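Ticket: Esteo skills lab, bench 2
Subject: suture pad reused, stitches pulling through, thread snagging
Opened by: Faizal Wijaya
Status: open
Priority: normal (please)

Faizal Wijaya
Pad on bench 2 is tearing. Second pad out of the same Cornasen box. Needle goes in fine, knot goes down, then the bite pulls out toward the cut as soon as there's any tension. Also thread keeps catching on old knots. Need either new pads or somebody to tell me what I'm doing wrong. Have a practice block coming up and don't want to burn through the box.

Kelechi Onuoha
Which thread, how deep are the bites, how long was the pad out of the tray before you started? And is it the same pad as last session or a fresh one.

Faizal Wijaya
Braided, the dark stuff from drawer 7. Bites shallow probably. Pad was out a while, didnt time it. Not fresh – there's an older row near the top edge, knots cut and left in.

Kelechi Onuoha
OK several things then.
1. Old row. Take it out or work well away from it. Cut ends stick up and grab the thread when you pull through.
2. Pad drying. The surface goes leathery and then splits instead of stretching. Keep the lid on the tray, damp gauze over the part you're not using.
3. Bite depth. Go in further from the edge, and come out the same distance on the other side.
Try 2 and 3 first, report back.

Faizal Wijaya
Did 2. Better. Kept gauze on between throws. Edges of the cut held for the first stitch, second one still ripped a bit when I snugged it. Forgot about the old row, will move lower.

Faizal Wijaya
Moved lower. New short cut across the middle, old row left where it is up top. No snag on the first pass. Red dye from the pad is running though, top half is stained and it gets hard to see the cut edge once it spreads. Is that normal for Cornasen? The Srour ones never did it.

Kelechi Onuoha
Normal-ish. The dye layer bleeds if you overdo the water. Damp, not soaked. Blot with dry gauze, don't wipe, wiping just smears it.

Iraklis Galanis
Jumping in, I do the ordering. 400 pads left on the shelf from the Cornasen lot, 200 of the Srour. Srour are firmer but cost more so please don't swap just because of the dye. If you think the lot is bad I need the lot number off the box or I can't send anything back.

Faizal Wijaya
Box got thrown out. Sorry. Will keep the next one.

Kelechi Onuoha
Also the lamp. If it's straight on, a wet pad glares in the middle and you lose the edge of the cut completley. Tilt it or turn it down a notch.

Faizal Wijaya
Lamp turned down one notch, still pretty bright in the middle. Blotting works ok. Leaving the ticket open till I've done a full row on a fresh pad from a new box.
Notes so far, for whoever gets this next:
gauze on – yes
deeper bites – helped, needs more tries
stay below the old knots – yes
dye – blot, less water
lamp – not sorted
lot number – none yet
Adding where it's at, short cut in the middle, old knots along the top, needle and thread out for the next one. 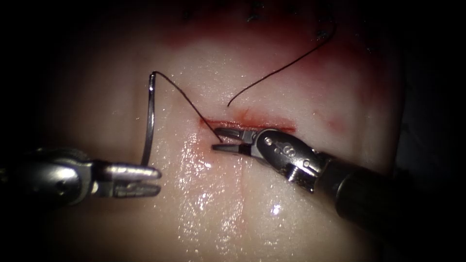 Zaid Bataineh: Had the same ripping on bench 4 with the same pads. For me it was pulling the thread straight up after the needle came through. Pull it low, along the pad, and hold the edge down near the exit point while you do. Haven't torn one since. And I've got an unopened Cornasen box in my cabinet, lot number's on the side, I'll send it to Iraklis.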